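Grorar open day: the kitchen room at Cladbridge
Posted Apr 19, 2020

Grorar runs its open days in the afternoon, after the canteen at Cladbridge has closed. Our group was taken up the back stairs in two halves. The site serves lunch to the offices on the floors above, and the firm has been trying out a humanoid on the fetching and putting away that used to fill the gaps between meals.

The work is bottles for the most part. The robot takes hold of one, carries it over the desk and sets it where it is wanted. It is slow beside a person, and the staff said so before we could.

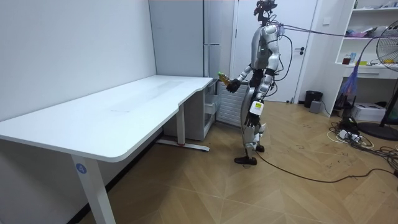
Workplace visits

The kitchen staff have named the job Kudden, after the old paper stock sheet it replaced. Under that sheet someone went through the fridge at the start and end of each shift. Now the robot does the handling and a member of staff checks the list afterwards. The firm has logged 3932 moves so far, and the first 1000 were done with a person standing next to it the whole time.

We asked what had changed for the people. Two of them have moved to early prep, which they prefer. A third has been trained to restart the robot and clear its faults, and gets a small rise for it. Nobody has lost hours, though the evening shift has not been settled and there is a meeting on that in May. One woman said she missed the quiet half hour with the fridge door open in summer.

Bending is the thing most of them brought up. The bottom drawer is low, and doing it 50 times a day was hard on the back. 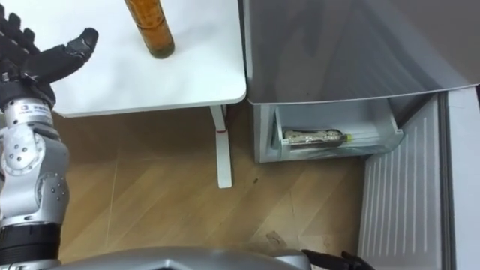
The low drawer, with one bottle lying in it.

Glass is still watched closely, and staff keep the final say on what gets thrown out. The supplier, Ngô, wants to get to 2000 moves without a stop before adding more kinds of container – the staff would like trays next.

The visit takes an hour. Wear flat shoes, as the stairs are steep, and bring your own drink because the canteen is shut.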